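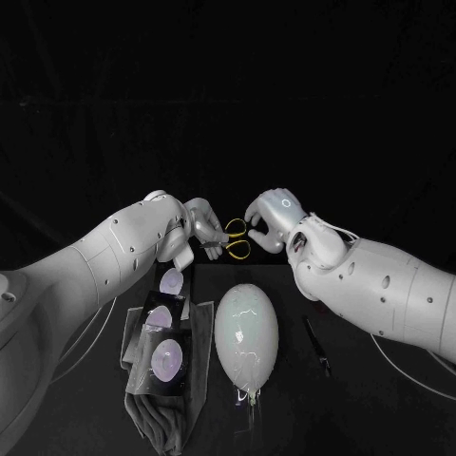

Figure 3. Scissors with yellow loop handles, over a dark tabletop.

4.2 Where the scissors live

I went into the home visits fairly sure that people kept their scissors in the kitchen drawer and that I'd be done with this part of the study in an afternoon. I was wrong, and rather pleased to be! Of the 24 households I visited in Marar, only nine had a pair in the drawer they had told me about on the phone. The others turned up in all sorts of places: a sewing tin, a coat pocket, the windowsill behind the taps, and in one house a plant pot (with the plant still in it).

I should say what I mean by "lives". A thing lives where people in the house would send a visitor to look for it. That is my own working definition and I borrowed none of it, though Chandrasekhar D'Souza, who read an early draft, thought I ought to call it the "declared place". I've used his term in the tables and mine in the text. The plain loop-handled sort (Figure 3) is what I had in mind when writing the interview sheet, so kitchen shears and nail scissors were left out unless someone used them for everything. Quite a few people did.

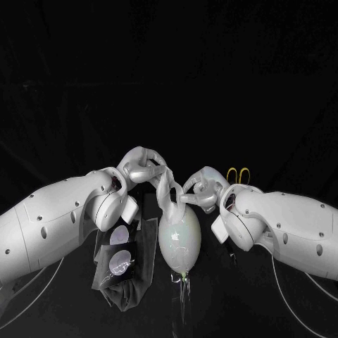

The bigger surprise was how strongly people felt about which pair was for what. Fabric scissors came up in nearly every conversation, often before I'd got my coat off, and always with a story about somebody using them on wrapping paper. One woman on the Wollik estate kept hers tied into a pillowcase at the back of the airing cupboard. Her grown-up sons, when I asked them separately, both knew exactly where they were. So the hiding place had turned into a declared place after all, at least by my definition, and I had to go back and change how I'd coded two other homes.

I also asked everyone to keep a diary for the whole of August, writing down each time they went looking for scissors and where they ended up finding them. People were very good about it. I got 184 entries back, a few of them on the backs of envelopes, and 80 of those began somewhere other than the declared place.

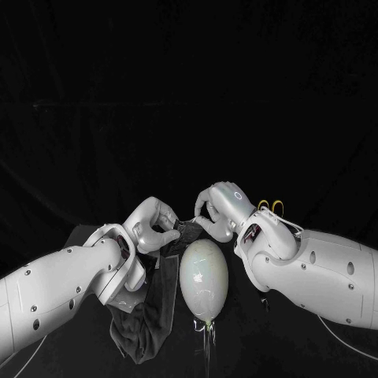 Why would anyone look first in a place where the scissors don't live?

They went to where they had last used them. Parcels, mostly, so the hall table, and after that the arm of the sofa.

That fits with what the diaries say about time of day, too. Morning searches tended to start at the drawer and evening ones in the sitting room, and I don't think tidiness comes into it very much. Aravind Bhat, who did the second round of coding with me, reads it differently. He would put more weight on who tidies up last at night, and he may well be right, but our diary sheet didn't ask. It will next time.
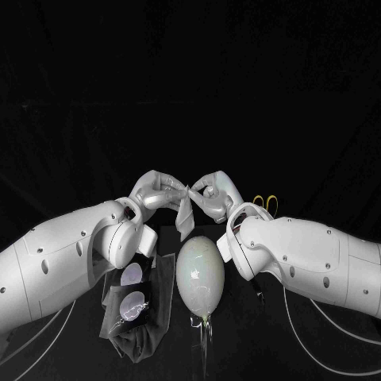 Ifeanyi Yusuf

A word on homes with several pairs. I had expected more scissors to mean less searching, and in the diaries it went the other way in the busiest houses, where every pair seemed to drift towards the same room. One family bought a new pair halfway through the month and had lost it within the week. I kept their entries in. Left-handed pairs are a separate matter and I come back to them in 4.3, along with sticky tape, which people would keep bringing up whether I asked or not.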